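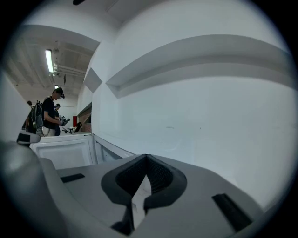
"You want to talk about the microwave for an hour?" she asked me when I called. I did! I'd heard from a friend at Eichhorn that the person who sets up rooms for Priltimau had strong feelings about small appliances, and I've just moved into a place with no kitchen to speak of, so I drove over to Metbridge with a notebook and a bag of pastries.

She's been setting up shared rooms for years (break rooms, workrooms, the odd studio with a sink) and the one we talked in has white tables, wood-look planks on the floor and a stretch of red-brown brick wall that she's very fond of. "I fought for that brick," she told me. "They wanted to paint it. The quote was $887 and I said, spend it on tables."

So they did. The tables came from Dostard, and the whole order, delivery included, was $2,399. I asked if she'd gone for anything fancy and she laughed. "Plain tops, plain legs. I want to wipe it down in one pass. And I want the hole for the cords, because otherwise people run them over the front and somebody catches one with a hip."

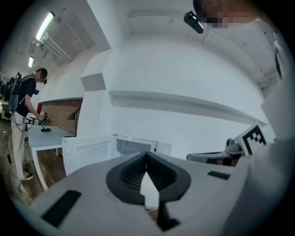

I wanted to know what makes a room like that work day to day, and she kept coming back to where people stand. "Everyone plans for the furniture and then there's a person with a backpack on trying to get around it. Leave more space than you think. You've got to be able to stand at a table and have somebody else walk behind you without a negotiation."

Then we got to the microwave, finally. Hers is white with two dials, one above the other, and she won't hear a word against dials. "Turn it, walk away. I don't want to set a clock every time the power blinks." She paid $80 for it.

My next question was cleaning, and I got a lecture, a friendly one. Open the door all the way. Take out the glass plate, wash it in the sink, and do the ceiling of the oven before the floor of it, so the crumbs fall where you're going next. "People wipe the door and think they're done," she said. "Look up inside there sometime."

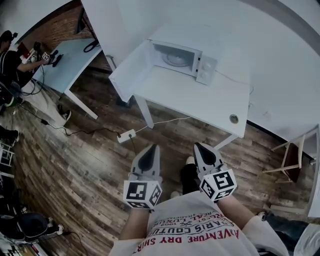
Her one regret is the power strip. It lives on the floor between the table legs, and she'd like it fixed to the underside of the table with the cables clipped along the back. "It's on my list. It's been on my list since September."

I asked what she'd do with another $500 and figured she'd say chairs. She said a better faucet, then changed her mind and said hooks, a whole row of them by the door, for coats and bags. After that she wanted to know about my place, and we spent the last of the pastries working out where my toaster should go. She says by the window. I'm still not sure the cord will reach.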